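Streaks on white office desks, what am I doing wrong?

Posted by Sidra Yousafzai, Jul 5, 2018

We moved to the second floor in April and everyone got a white desk. They looked lovely for one morning. Now every desk has gray smears where people rest their wrists, plus coffee rings from people who claim not to drink coffee. I spray, I wipe, and when the light comes in sideways I can see every single stroke I made. Paper towels leave lint. The blue stuff in the supply closet at Barkovow (our building) smells like a swimming pool and makes it worse. Is there a trick, or do I just keep the blinds shut?

2 replies

Ksawery Górecki

Magic eraser. Works on everything.

(Edit: OK, test it somewhere hidden first. I have been told it took the shine off a desk at my wife's office. The desk was mine to replace, so I know what they cost.)

Leokadia Domański

Please don't start with the eraser. You are using too much product, like everybody does. Two sprays on the cloth, none on the desk. Spraying the desk also gets cleaner into the cable tray, and then you have a different kind of post to write.

Get some microfiber cloths, the plush kind, and throw out the paper towels. Wash them before the first use, no fabric softener, ever. Softener coats the fibers and you end up polishing the desk with laundry wax. Fold the cloth in half and in half again so you have several clean faces, and turn to a new one when the first looks gray. 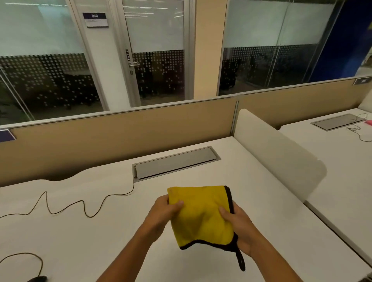
Then go over the whole top again with a dry one -- this is the step people skip, and it's where your streaks come from. Long passes from the back edge toward you. Lift the cables, don't wipe around them, unless you enjoy a dust outline of a mouse cord.

For the wrist smears, a drop of dish soap in warm water gets the skin oil off, followed by plain water, then dry. The coffee rings will come up the same way. Their owners will not come forward.

Sidra Yousafzai

Did mine and the one next to it with the dish soap. Much better. The neighbor has already put a mug on his.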